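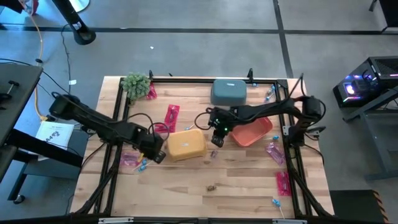 ## Edet Community Hall: questions about hiring

**How many people may attend?**
The main hall is licensed for 168 seated guests. Tables may be set out from 2 pm.

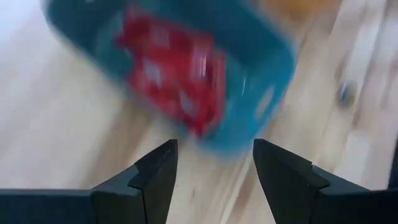

*A red item in a teal-blue container.*

**What does it cost?**
A full day is £185. Bookings for June must be paid in full when they are made — other months require a deposit only.

**May we bring our own caterer?**
Yes, provided that the caterer is insured. The kitchen closes at 10 pm. 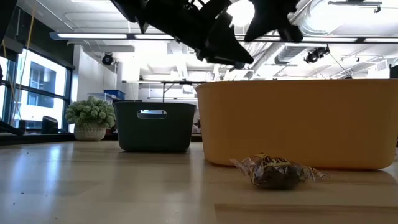 Nkechi Olaniyan asks whether the kitchen may be used the evening before an event. It may, if the hall has not been let to another party. Please write to the bookings office to check.

**How do we cancel?**
Notice must be given in writing to Oluwatosin Akande. Deposits are returned where notice reaches the office 14 days before the hire.
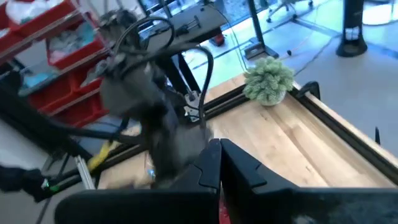 *A small red object, held low.*

Charges were last revised on 9 November 2025.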